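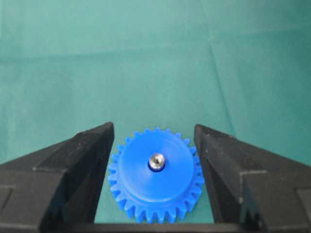 Week 3 - Gear Ratios, or Why Your Bike Has So Many of Them

Welcome back, everyone, and thank you for the lovely questions last time (Svend, I did look yours up, see the bottom of the page).

Start by counting teeth. If the driving gear has 80 teeth and the driven gear has 29, divide the first by the second and you get 2.76, so the small one goes around nearly three times for each turn of the big one. It spins faster but with less twisting force, and you feel that in your knees on a hill!

Remember that two meshed gears turn in opposite directions. Put a third between them and the last one turns the same way as the first - the ratio stays put, however many teeth that middle gear has. Do try it on paper before you take my word for it.

Reading: Yoshida, chapter 3. Problems 1 to 6 are due before the December break.

For Svend: yes, a worm gear counts, and we'll get to it next week.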